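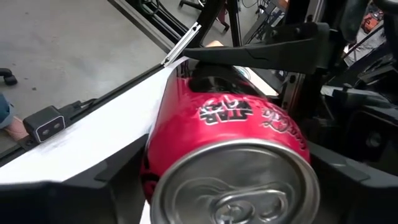

Femside Drinks Can Collection: Data Card

Version 2, dated 2 February 2022
Maintained by the Hivelport Packaging Archive

Summary

The Femside collection records aluminium drinks cans as they are handled, sorted and set out on trays. It comprises 1581 entries. Each entry holds one or more pictures together with a short written record of the cans concerned. The collection is intended for those who study packaging, shelf presentation and the legibility of printed cans, and for teachers of graphic design.

Contents of an entry

Every entry contains a text file and a folder of pictures. The text file has the following fields.

entry_id: a running number, never reused
brand_text: any brand name that can be read, copied letter for letter
promotion_text: any wording that belongs to a film, sporting event or seasonal offer
main_colour: the ground colour of the can, in plain English
posture: upright, tilted, on its side, or mixed
placing: tray, table, held, or mixed
remarks: free text, no more than 50 words

The field brand_text is left blank where the name cannot be read. Cataloguers are asked not to complete a name from memory, even where the design is familiar. A can bearing both "Coca-Cola" and "STAR WARS" is entered under both brand_text and promotion_text, and the two are never merged.

Glare on curved metal is the most frequent cause of a blank field. A word that is partly washed out may still be entered if every letter can be made out, and the remarks should then carry the note "glare".

Arrangement of the cans

The standard arrangement is a single row along the back edge of a tray, with the cans upright and close together. Further cans are placed in front of the row. Cans not yet placed may stand or lie elsewhere on the table and are recorded in the same entry, with posture given as "mixed" where appropriate. Colour does not determine the order of the row.
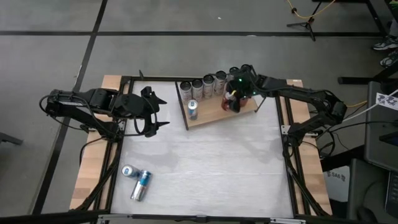

Halina Wasilewska asked, on reading the first version, whether a can lying on its side should be left out of the entry until it had been set upright, as the old Karagiannis lists required. The present rule is that it should be included. The Karagiannis lists dealt only with finished displays, and entries carried over from them are marked "display only" in the remarks.

Known limitations

Silver cans are harder to tell apart than coloured ones when their labels are turned away. In 17 entries the main colour was disputed between cataloguers, and both readings have been kept, separated by a stroke.

The contents of the cans are not recorded. Neither fill level nor date of manufacture should be inferred from any field.

Access and corrections

Copies are held at Hivelport and Lelterberg. Corrections should quote the entry_id and the field affected. Those received before the end of July will be included in the next version.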